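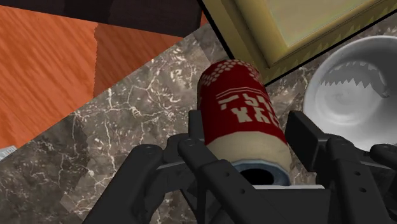 Zusthorpe grasp stack, pre-release checklist, simulation side
Filled in by Dalibor Kratochvíl. Second reader: Kourosh Yazdani.
Status is one of: pass, fail, open. "Looks fine" is not a status.

1. Planner stops when the emergency flag is set
Pass. Tested mid-approach and mid-lift. I'd still like it tested during a replan, where the Zeteto bridge has dropped messages before.

2. Grip force stays under the set limit
Pass in the logs. The limit is checked against the commanded force, though, and the simulator is very polite about commands. I don't count this as proof of anything on hardware.

3. Object pose holds while gripped
Open. The can sits tilted between the fingers and the tracker calls that "stable." Stable compared to what? The threshold was changed in September and the commit message says "tune." Kourosh to find out who picked the new number.

4. Label orientation doesn't change the detection
Fail. With the lettering upside down, confidence falls off badly in 4 of the test seeds. Release notes say the detector is rotation-proof. Please take that sentence out.

5. Collision meshes match the visual meshes
Open. Can and bowl match. The finger links use simplified boxes, so a near miss against the bowl may be nothing of the kind. Katona's export script claims to warn about this. I have never seen the warning.

6. Background clutter
Pass, with a grumble. Marble veins and wood grain no longer produce false edges in the segmenter. All 500 runs used the same countertop texture, so we've learned it copes with that one.

7. Run count and seeds recorded
Fail. The summary says 657 runs and the folder holds fewer. Rerun or correct the summary.

8. Watchdog timeout
Pass at 100 ms. Checked twice, second time with the Gosolia logger switched off, as the logger was hiding the delay.

Comment from K. Yazdani: Agree on 4 and 7. On 3, I think you're being hard on it, but I can't find the reason for the change either. Leave it open.

Sign-off: withheld until 4 and 7 are rerun. Items 3 and 5 need a named owner before anyone asks me again.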